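April, writing room, 7:40 am

Draft 2 of Travenlow, chapter 9. Started from Lucyna's margin notes. She thinks Perić gives up the map too easily and I agree. Cut the tavern argument and moved the map to the ferry crossing, so he loses it in front of his sister. File now stands at 215 pages, still too long for the middle book.

Carys asked for the glossary again. Told her it waits until the place names are settled. Gomutier stays. Fekidmont may change, Mathias keeps reading it as a person. 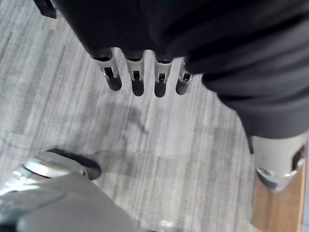
The tailor's automaton still has no proper entrance. In the old version it walks into the shop and talks for about 2 pages before anyone looks at it. Rewrote the opening so Perić sees only the hand first, dark cloth hanging over it and the metal fingers pointing down at the floor, a small hinge in each. The voice comes a paragraph later. Reads better aloud. Dropped the brass, silver-gray with dark rounded tips suits the shop.

To do: fix the sister's age (she is older in chapter 5), ask Sorin if the ferry could run at night, send Selma the new pages before lunch.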